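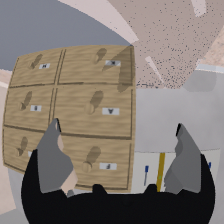
Plillard Motor Traders' Group
Minutes of the August meeting, held in the upstairs room at Van den Broek Cars

Present: Maksym Hnatiuk (chair, and these minutes), the two partners from Van den Broek Cars, Station Road Autos, Bridge Garage, Northfield Vans, Mill Lane Motors, the body shop on the trading estate. Mill Lane left before item 7.

Apologies: Harbour Car Sales. Nothing heard from Castle Prestige, who have not sent anyone since the spring but are still using the group badge on their website. See item 8.

1. Minutes of the last meeting

Agreed, with one change. The July minutes said the members "welcomed" the talk on electric car servicing. Bridge Garage said they had sat through it, and would like that to be what the record says. Changed to "heard".

2. Matters arising

The letter to the council about the yellow lines on Station Road was sent. A reply came back saying that our comments had been noted. The chair asked whether anybody could remember a time when comments from this group had been noted and something had then happened. Station Road Autos thought the dropped kerb, but that was a developer.

Station Road Autos will write again and ask for a named officer and a date. No great hopes.

The shared trade plate insurance quote is still not in. Northfield Vans was going to chase it and has not. He will chase it.

3. Primeck trial

Most of the evening went on this.

Members will remember that Primeck put their online enquiry system in for us on trial, covering all the forecourts that wanted it. Everybody present had it except the body shop. The idea was that a customer looks at a car on any member's site, fills in one form, and the right dealer gets a message straight away.

Primeck's own report was handed round. It says the system "generated 558 qualified leads across the Plillard network". There is a graph, which goes up. The chair asked what a qualified lead was. The report doesn't say. Van den Broek had rung Primeck to ask and was told that a lead is qualified when the form has been completed in full.

Bridge Garage had gone through his own share of these, one at a time, on a wet Sunday. His findings were that a good many had a telephone number that did not ring, several were the same man asking about the same Fiesta, and a fair few were from firms wanting to sell him other enquiry systems. He had sold cars during the trial but all to people who had walked in or rung up, and he would have sold those anyway.

Van den Broek said that was a bit hard. They had sold 2 cars that came in through Primeck, and the buyers said so without being asked. One of them had travelled a fair way and would never have driven past. The chair accepted that but pointed out it was 2 cars for the whole group, out of a report with 558 on the front page.

Mill Lane Motors said people look online, then come in, and never mention the form, so you can't tell. The chair said that if you can't tell, then Primeck can't either, and they should stop putting it on a graph. Mill Lane said this was how all advertising worked. General agreement that this was true and not much comfort.

Station Road Autos asked about the response time figures on the back page, where his garage comes bottom. He said the messages go to an address his nephew set up and he had only been given the password in the last week of the trial. Primeck knew this. He would like it recorded that he answers his telephone.

The price if we carry on is £2000 for the group for the year, split however we like. The first offer was described as "introductory", and the chair could not find anywhere in the paperwork what it would be after that. The renewal is automatic unless cancelled in writing. Northfield Vans said he had been caught like that with a coffee machine.

It was proposed that we sign for the year. Not seconded.

It was then proposed that we ask Primeck for the following before deciding anything: the full list of enquiries with repeats and dead numbers taken out; the price in the second year, in writing; and a way of leaving that doesn't rely on somebody remembering to post a letter. Seconded by Bridge Garage. Carried. Van den Broek will write as they have the best relations with the firm, and will leave in the part about the letter even if it seems rude.

The trial carries on in the meantime at no charge. The chair will believe that when no invoice arrives.

4. Savico warranty

Savico have offered the group a joint rate on used car warranties. Their brochure was on the table. The area manager had wanted to come and present it, and was told we would read it first.

Northfield Vans has used Savico before. He found them quick to sign up with and slow on claims. A customer's gearbox went and the claim was turned down as wear and tear. He paid for the repair himself in the end to keep the customer, and he would like to know what he had been paying Savico for.

Mill Lane has had them for longer and had no such trouble. Asked how many claims he had put in, he said none yet.

The body shop, who doesn't sell cars and said he had no horse in this, read out the list of what isn't covered. It took some time. It includes seals, anything described as "gradual deterioration", and faults "which could reasonably have been present at the point of sale". The chair asked what sort of fault on an older car could not reasonably have been present at the point of sale. No answer from the room.

Van den Broek said that customers ask for a warranty, they like to see the sticker, and a dealer without one looks worse than a dealer with a thin one. Several agreed. The chair said he understood the point, but a customer who finds out it's thin will come back to the forecourt and not to Savico's head office. It's our name over the door. He also reminded members that a warranty doesn't replace what the customer is owed by law, and that anybody telling customers otherwise should stop before trading standards hear of it.

Agreed: the area manager may come to the next meeting on condition that he brings figures for claims made and claims paid. If he brings only the brochure, he will be given a cup of tea and ten minutes. Northfield Vans to bring the gearbox letters.

5. Open evening

The proposal is that all members stay open late on the same night, with a joint advert in the local paper and something for children.

Last year's was talked over. Mill Lane remembers it as busy. Bridge Garage remembers it as busy with people who had come for the burgers. No records were kept of sales, so neither can be shown wrong. The chair suggested that if we do it again, each forecourt writes down what was sold that night and in the week after, on paper, and brings it to the meeting. Mill Lane thought this was taking the fun out of it.

Agreed to hold it, with the records. Van den Broek will ask the paper for a price. Bridge Garage isn't doing burgers again.

The suggestion of a bouncy castle was left to lie after a short talk about who would insure it.

6. Apprentices

The college has asked for work placements for the autumn. The body shop will take one and Bridge Garage will take one if they can drive or live on the bus route. Station Road Autos would like one but has nobody free to watch over them, and said so plainly, which the chair thanked him for. Last time we had promises from garages that then didn't pick up the telephone when the student rang.

Northfield Vans asked if the college was still sending its forms in a format none of us can open. It is. The body shop will go in and collect them by hand.

7. Fuel and wash account

Mill Lane had asked for this item and then left. The question seems to be whether the group discount at the car wash is better than the price on the board outside. Station Road Autos drove past on his way here and says it's the same. Held over so Mill Lane can explain what the discount is.

8. Use of the group badge

Castle Prestige have not paid this year's subscription and show the badge on every page of their website, next to the words "trusted member". The chair has written and had no reply. Bridge Garage wanted the badge off by the end of the week. Van den Broek asked for one more letter, as they had been good members and there may be a reason.

One more letter, from the chair, recorded delivery. After that they come off our list and we tell them so. Not voted on but nobody spoke against.

It was asked what the badge is worth to a customer in any case. The chair said it means we have met the owner and looked round the premises once. It was felt that the website should perhaps say a little more than "quality you can trust", or a little less. Members to bring wording. No wording has been brought the last two times this was asked for.

9. Any other business

Station Road Autos has had a man in offering cash for catalytic converters, very friendly, no business card. Others to look out for him and make a note of the registration.

The body shop is closed for the bank holiday week and would like people to stop dropping cars off with the keys through the letterbox when he is away.

Van den Broek asked that whoever borrowed the long jump leads bring them back.

10. Next meeting

Same room, 7.30 start. The Savico area manager will be taken first so that he can go home. Primeck's reply, if there is one, will be sent round beforehand, and members are asked to read it before they arrive.

M. Hnatiuk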